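Escorredor de bambu: vale a pena ou apodrece?
Fórum Casa e Cozinha > Loiça e arrumação

ratree_k
13 de novembro de 2019

Boa tarde a todos. Sou a Ratree Khunthong, moro em Portugal há poucos anos e peço desculpa se algumas palavras não são as certas. Comprei um escorredor de bambu da marca Mikus, daqueles com duas réguas compridas e pinos redondos onde se encosta a loiça. Paguei 212 coroas numa viagem, não sei quanto custa cá. A minha dúvida é com os pratos grandes. Tenho uns pratos verdes claros, da Gilell, e tenho medo de que os pinos não segurem bem a borda.
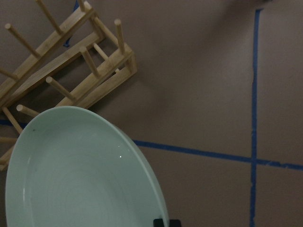

O prato verde e o escorredor de bambu

O prato tem a borda um pouco levantada e o vidrado é brilhante. Alguém usa este tipo de escorredor todos os dias? O bambu fica preto com o tempo?

milwood_fan
Tive um parecido, da Milwood. Durou dois invernos e depois apareceu bolor na parte de baixo. Para mim, bambu na cozinha nunca mais. Comprei um de inox e acabou o problema.

tacho_velho
Discordo do colega. O bolor aparece quando o escorredor fica sempre dentro da poça de água. O meu tem bastante uso e está bom. Passo-lhe óleo mineral em novembro e outra vez na primavera, e à noite deixo-o em pé contra a parede.

milwood_fan
Óleo mineral, secar, pôr em pé... É muito trabalho para uma coisa que serve para secar os pratos.

tacho_velho
São dois minutos. O inox também ganha calcário, pelo menos na minha zona.

ratree_k
Obrigada pelas respostas. Eu não me importo de passar o óleo, na minha família sempre se tratou assim as tábuas de cortar. O que me preocupa mais é o peso. Os meus pratos são grandes, com diâmetro de 300 mm, e a distância entre as duas réguas parece-me pequena para eles.

lurdes.b
Ratree, com 300 mm eu punha os pratos grandes nas pontas e os de sobremesa no meio. E deixe sempre um pino livre entre dois pratos grandes, senão as bordas batem e lascam. Foi assim que estraguei um, e era de um conjunto que já não se vende.

ratree_k
Lurdes, é um bom conselho, vou fazer dessa maneira. Ainda não decidi em que sítio o escorredor vai ficar. Ao lado do lava-loiça tenho pouco espaço, e se o ponho atravessado já não consigo abrir bem a janela.
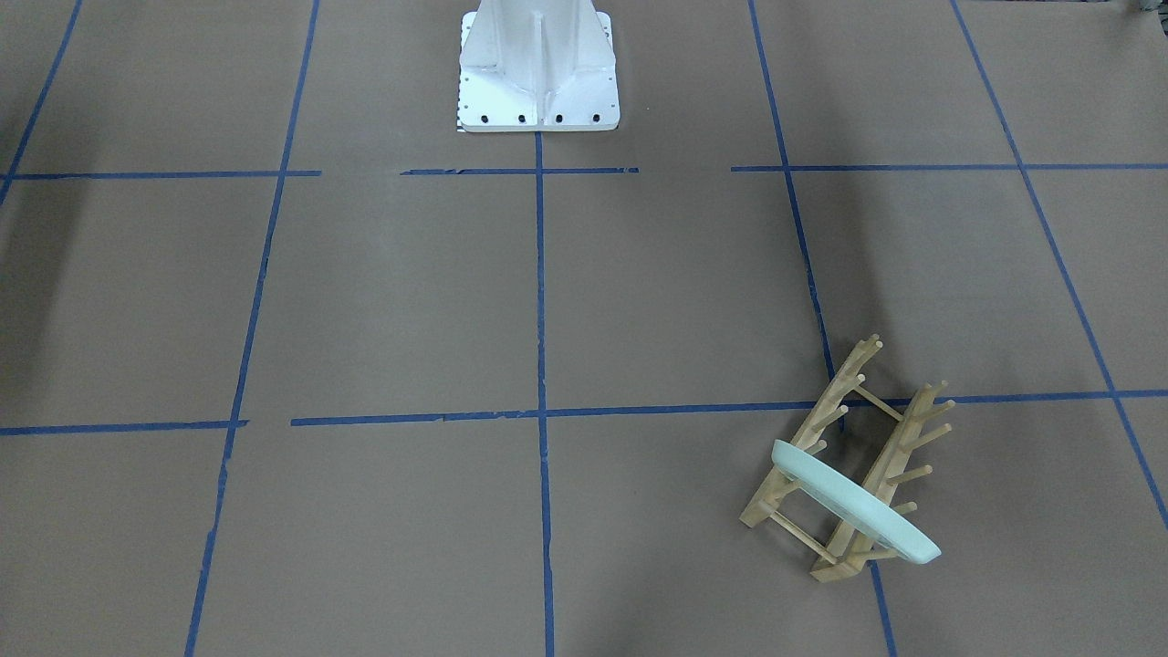 Também pensei num modelo que se dobra, da Boonyarit, que fechado se pode guardar no armário. Mas tenho receio de que, ao dobrar e abrir tantas vezes, as juntas fiquem com folga. Se alguém conhece, agradeço a opinião.

tacho_velho
Conheço o dobrável. As juntas aguentam, mas para pratos pesados prefiro o fixo. Fique com o que já tem.

milwood_fan
Eu devolvia e comprava inox. Mas já sei que aqui sou minoria.

lurdes.b
E não o meta na máquina! O meu cunhado fez isso e as réguas abriram todas.

ratree_k
Não tenho máquina, por isso esse perigo não existe. Vou ficar com ele e daqui a uns meses escrevo como está. Uma última pergunta para o tacho_velho: o óleo mineral compra-se na farmácia ou na drogaria?

tacho_velho
Eu compro na farmácia. Um frasco pequeno chega para muito tempo.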